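This folder has the notes for sorting small items on the marble table and putting them in the baskets. We use the same notes in Platow and in Huller, so please tell the other side before you change a rule.

## What is in the folder

- `items.csv`: one line for each item, 263 lines
- `sessions.csv`: one line for each sorting session, 136 lines
- `labels.md`: the names we allow for items

The first version is from November 2019. The column `place` was added later and is empty in 84 sessions. Please do not fill it by guessing.

## The table

The top is dark brown marble with white and cream veins. It is a shiny surface, and a lamp makes a bright round spot on it. A white item close to this spot is easy to miss, so look at the table also from the side before you write that it is clear. 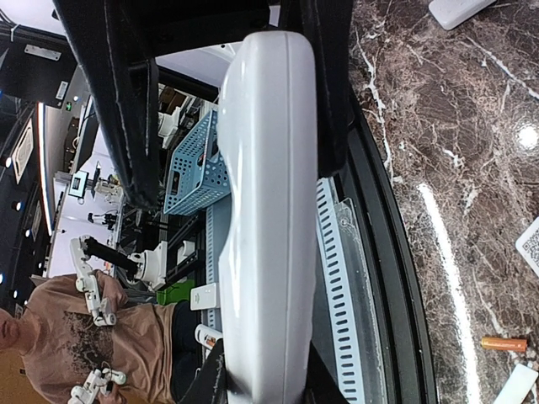
## Names of items

Use the short name and the color, in this order:

- `battery, copper` for the cylindrical battery with orange-copper color
- `card, white` for the card with the QR code
- `device, white` for a white rectangular device, when the model is not known
- `basket, light blue` for the plastic basket with small square holes

If you do not know what an item is, write `unknown` and the color. Do not invent a new name in `items.csv`. First add it to `labels.md`.

## Rules for sorting

1. Batteries go alone, never in one basket with metal parts.
2. Cards are kept flat. The code is scanned before the card leaves the table.
3. Cardboard boxes stay on the shelf and are not counted as items.
4. One session has at most 5 baskets.

## Known problems

The Claka export changes commas into semicolons. Open the file with the Najafi script `fix_sep.py` and save it again as UTF-8. In older sessions the words "box" and "basket" are sometimes mixed, and we have corrected only the Platow part.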